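[trenent-list] Re: shirts that won't stay folded (was: drawers vs. shelves)

From: Tegan Whitcombe
To: trenent-list
In reply to: message 2185

pirihi_attic wrote:

> Hi all, longtime reader, second post I think. I have 38 T-shirts
> from races, fairs, summer jobs and so on and I refuse to part with
> any of them. Up to now they were in a dresser, but the dresser went
> to my daughter in May and I'm left with open metal shelves. Here is
> my trouble. I fold them the way my mother did, in half down the
> middle and then in half and half again, and on the shelf they slump.
> The front ones slide and hang over the edge. The ones with a big
> print are worst, the print seems to push the fold back open.
>
> Should I give up and buy bins? And do you fold print in or print out?
> I have a Tedon board someone gave me but never took it out of the
> plastic.
>
> Also, is anyone else bothered that you can never find the one you
> want without wrecking the whole pile?

Oh, I am SO glad somebody brought this up, because I've been on a shirt kick for months and my family is tired of hearing it. Don't buy bins! At least not yet. Open shelves are wonderful for T-shirts. You see the colors every time you walk by, and you wear shirts you'd forgotten you owned (I've been back in a yellow one from the old Erden street fair all month and it still fits, more or less).

First, the half-down-the-middle fold. My mother did it too, and I did it until fairly recently. It puts a crease straight through the print, and it leaves both sleeves on the same side, so one edge of the bundle is fat and the other is thin. Stack a few of those with the fat edges all facing the same way and of course the pile leans. You can turn every other one around, which helps, but then you've got sleeves sticking out at you from the front and it looks like a yard sale.

What I do now is the plain store fold, print down. Lay the shirt on its face, smooth it from the collar out to the sides, bring one side in toward the middle with the sleeve laid back on itself, do the same on the other side, then bring the hem up toward the collar. Once for a low shelf pile, twice if you want a smaller bundle. Flip it over and there's the print looking up at you.

With small, fiddly prints I start with the shirt face up. I know that's backward. But on a shirt where the design is a bunch of little figures sitting off to one side, or where the lettering runs at a slant, I like to see where it sits before I decide how wide to go. If you fold to the center of the shirt, you can end up with half a cartoon character on the front of your bundle and the rest tucked around the back. So: face up, look at the print, pull the wrinkles out toward the edges, fix the sleeves (the sleeves always bunch, always), and then turn the whole thing over by the shoulders.

You can also fold face up the whole way, print in, bringing the hem up over the front. It protects the print and it's faster. The trade is that all you see on the shelf is a block of plain color. For gray shirts that's a disaster, at least at my house, where there are a lot of gray shirts. For an orange one or a lime green one, who cares, you know which shirt that is from across the room.
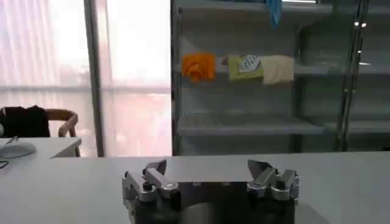
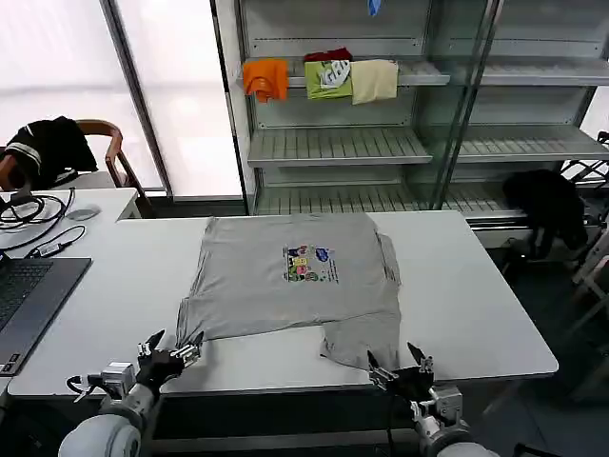

White table in front, metal shelves behind. The gray shirt with the little cartoon figures is in the second one, hem still uneven.

Look at the orange on that shelf, though! Even a little crumpled it cheers up the whole wall. That's my case for shelves over bins right there. And the gray one is just the kind of print I mean, with the figures small and colorful and the blue writing going off on a diagonal next to them. I'd put that one up face out any day.

Now about your front ones sliding. A few things to try before you spend money.

Check how deep your shelves are against how long your bundles are. My shelves take a bundle 14 inches long with a bit to spare, and when I was folding longer than that, the front of every pile drooped over the lip. I blamed the fabric for ages. One more fold and the drooping quit. Metal is slick, too, much slicker than the inside of a dresser. A piece of that rubbery drawer liner under each pile does the trick. I bought one roll, cut it with kitchen scissors, and had enough left for under the cutting boards.

Keep the piles short. I had one pile that was 16 shirts high and I was very proud of it until I wanted the third one from the bottom. Five is plenty. If you've got the width, go sideways instead of up. Three short piles next to each other are so much nicer to live with than one tower, and you get to see every color. That pretty much takes care of your last question, too. When you only have four shirts on top of the one you want, you lift them with one flat hand, slide the shirt out, and set the others down again.

If you do have a tall pile and can't avoid it, stand the shirts on edge like file folders. That needs something to lean against at both ends, a bookend or a box of something heavy. I've done it with a row of cookbooks. It's handsome but the end ones do flop.

As for thick prints pushing the fold open, yes, I've had that with the old rubbery kind especially. Fold around the print and leave it flat on the front face, so the sides go behind it and nothing bends through the ink. If the print is so wide that you can't, make the bundle wider and let that shirt have its own spot. I have one with a print that goes nearly armpit to armpit, and it lies on top of the pile where it can do as it pleases.

The Tedon board: take it out of the plastic! I was snooty about boards, and then my sister left hers here and I used it on a whole basket of laundry and every bundle came out the same width. It's great for plain shirts. I still do the off-center prints by hand, for the reason above. The board has no idea where the picture is. It also wants a table bigger than you'd expect with the flaps open, so clear yourself some room.

Speaking of tables – a smooth one at a comfortable height beats the bed by a mile. On the bed the shirt sinks in and your fold lines wander. I like a light-colored top, too, so I can see the edge of a dark shirt. A white shirt on a white table is a different story, and for those I put a towel down.

One thing I haven't solved is long sleeves. I fold them straight down along the back and then bring the hem up over them, and the bundle still ends up lumpy down the middle. If anyone on the list has a good way, please write it out step by step, I'll try it tonight. I'd also love to hear from people who sort by color versus people who sort by how often they wear a thing. I sort by color and then ruin it within a week.

pirihi_attic, please report back when all 38 are up, and tell us which ones got the front row!

Tegan

--
trenent-list: folding, mending, storing and wearing out
To leave the list, send a blank message with "leave" in the subject line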